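Home Skills, Evening Section: Notes for Session 13
Snacks, wrappers and the table everybody eats at 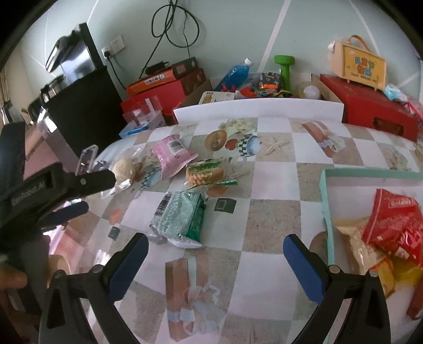

Mohit Vishwakarma wrote to me after last session to ask why we're spending a whole evening on snacks when the class is supposed to be about keeping a home in order. His own snack drawer, he added, has been a disaster since November and he's not sure a handout can save it.

Well, Mohit, it's your drawer I had in mind! Snacks are where most kitchens I know come apart. The pots have a place, the plates have a place, and then there's a heap of half-finished bags that lives on the table until someone needs the table. So tonight we work at the table, and we work with what's usually on it: wafers in a wrapper, puffed things in a clear bag, a biscuit that got out of its packet, a few bags in colors you can see from across the street.

Start by sorting

I sort by how the thing is closed, and I know some of you were taught to do it by sweet and salty. Try mine for one evening and then do as you like. My groups are sealed, opened, and out of the packet altogether.

Sealed goes away first. It takes no thought, and it clears a good part of the table before you've had a chance to get bored. Stand bags up if they'll stand (most of the crinkly ones will, if you lean them on each other) and lay wafer packets flat, because wafers on end turn to crumbs in my house and I bet in yours.

Opened is the slow group. Press the air out, fold the top down twice, clip it. I use plain clothespins. Marlene Caron brought in a set of Skadamix clips last time and I'll admit they hold better on the thick bags, but they're fiddly on thin clear ones, and the thin clear ones are what gets crushed. If a bag is already badly crumpled I don't bother folding it again, I just tip what's left into a jar and throw the bag out.

Out of the packet means a biscuit sitting by itself on a tray, and there is only one thing to do with that. Eat it or toss it. Please don't put it back in with the others!

The tray

I'm a big believer in the tray. One tray on the table, any color, with a rim, and whatever is being eaten today sits on it. If it doesn't fit on the tray, something goes back to the shelf. My sister has kept one going for years with two kids and a dog, so I don't want to hear that it can't be done. Wash it at night when you do the cups.

A light-colored tray shows crumbs, and I like that. On a busy tablecloth, and I mean the shiny checkered kind with shells and starfish all over it, you can miss half a cookie until your elbow finds it.

About that tablecloth

Glossy covers are handy with snacks and I won't hear a word against them. Lift everything off, brush the crumbs toward one edge with a dry cloth and catch them in your hand or a dustpan. Then go over it with a damp cloth and a drop of dish soap, and once more with plain water. Dry it before anything goes back, or the paper labels stick and you'll be picking at them with a fingernail on Sunday. I've used Grelten soap on mine and also the cheapest stuff in the store and couldn't tell you the difference.

The shelf behind

Boxes are the trouble on a shelf like this. Gift boxes especially, since they're too nice to throw out and too odd a size to be useful, so they get stacked, and then something gets laid on top of the stack, and from then on you never open the bottom one. My rule is two high and nothing loose on the top one. If a box is empty, put the candy in it. A pile of candy with a jar right next to it is a job half done, and I say that as someone who has left it half done plenty of times.

Things that aren't food, like toys or a dumbbell, get their own end of the shelf. They don't have to leave the room, they just shouldn't be between you and the crackers.

For next time

Pick one surface at home and do the three groups on it. Write down what you had in "opened" and whether you ate it by the end of the week. Bring one container you never use, since we're swapping. Urska has promised to bring lids and I have a bag of 166 labels left over from the fall, so help yourselves.

If you missed tonight, get the sheet on jars from Marlene. It's two pages, and the second one has the jar sizes on it.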